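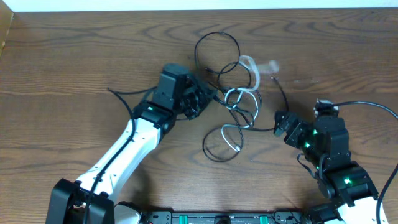

Freya Lightfoot on closing Amel and starting over

Freya Lightfoot closed her restaurant, Amel, in March and has no plans to bring it back. The 40-seat dining room had been open since 2000. She is now cooking at Lagman, a noodle counter on the next street with a much shorter menu.

"I miss the room," she says. "I don't miss the rent."

Her first job was washing pots at a hotel kitchen where the head chef wouldn't let her touch a knife for a year. She learned by watching the fish station. The braised lamb that stayed on Amel's menu until the last night came from her aunt, and she changed only the vinegar.
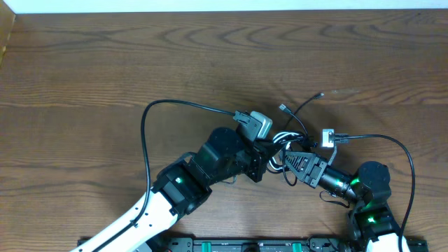
A smaller kitchen

Lagman serves 3 dishes, and Lightfoot makes the dough herself each morning. Her business partner, Elsie Kershaw, runs the counter and does the ordering.

"Freya wanted five dishes," Kershaw says. "I said show me where you'd put the pots."

Takeout makes up most of the trade. Lightfoot says she had to rethink the broth, which now goes out in its own container so the noodles hold up on the drive home. She is also writing down the Amel recipes, a job she put off for years. "Half of them just say 'cook until right,'" she says.
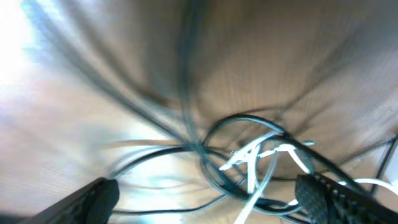 Work table, August 2020

Asked if she would open another full restaurant, Lightfoot says she would want a lease she could get out of. For now she is home by nine most nights.

Comments

noodlefan971: Had my anniversary dinner at Amel. That lamb! Please put it on at Lagman.

Dot R.: Is the counter open for lunch yet?

pgreer: The broth on the side is a good idea. Mine got home fine.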